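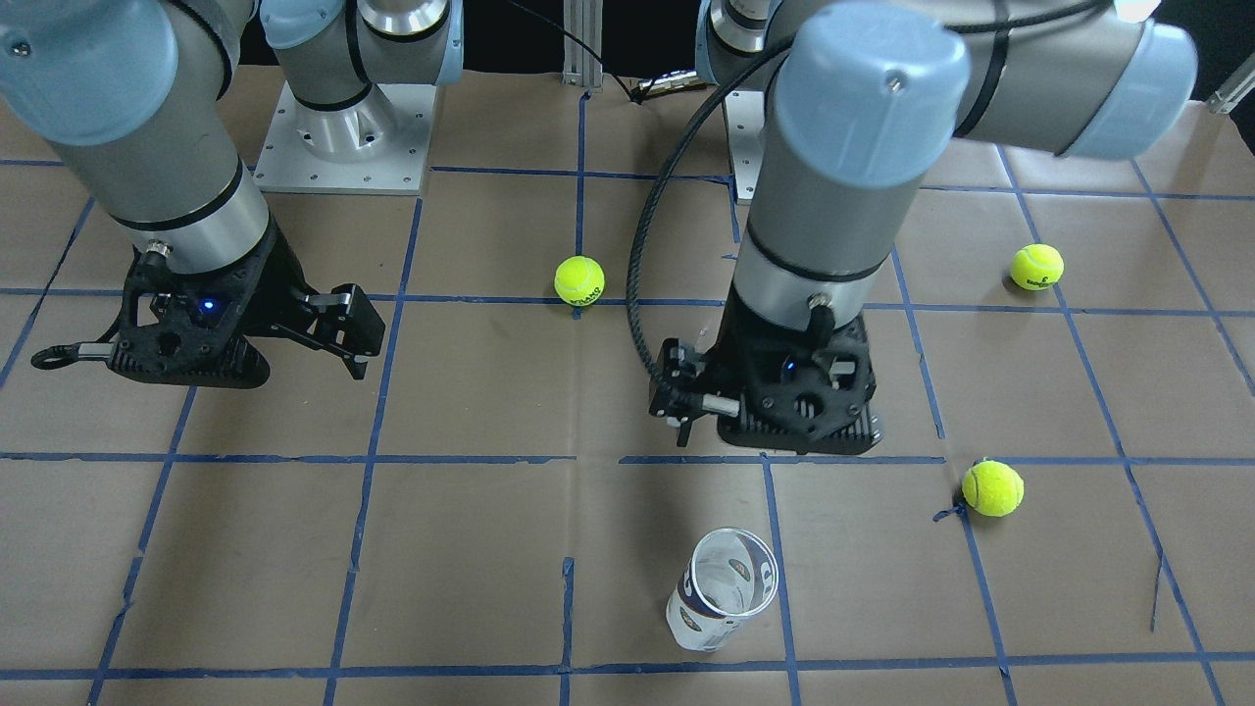

Figure 5. Brown covering with the grid in blue tape.

Covering and marking the table

Before you begin, clear the table top and wipe it. Let it dry completely. For one table you need the brown covering sheet, one roll of blue tape, a ruler of minimum 93 cm and a soft pencil.

1. Lay the covering on the table with the smooth side up. Flatten it with your hand from the centre to the edges.
2. Fold 5 cm of the covering under the table edge and fix it there with tape.
3. Make a pencil mark every 10 cm on all four sides.
4. Put down the lengthwise strips first. Hold the roll low and pull slowly, without stretching the tape.
5. Put down the cross strips over them. Press each crossing with the thumb.
6. Check the squares with the ruler. If a strip is more than 5 mm away from its mark, lift it and use a new piece.

Note: Small wrinkles and short gaps in the tape, such as those in Figure 5, do not disturb the use of the grid. Repair a gap only when you can no longer see well where one square finishes and the next one begins.

Caution: Do not cut the tape with a knife on the covering. Tear it, or cut it with scissors away from the table.

Caution: Tape which is left for a long time in the sun can take the colour off the covering when you remove it. Pull it back flat and slowly.

Replace the covering when the corners start to lift. The marks of step 3 must then be made again.

Section checked by Tove Kjærgaard, August

Print this page | E-mail this page

Related items
Choosing the tape width
Storing Tivalex covering sheets
Removing glue from the table top

Contact Granddale | © Granddale | Back to top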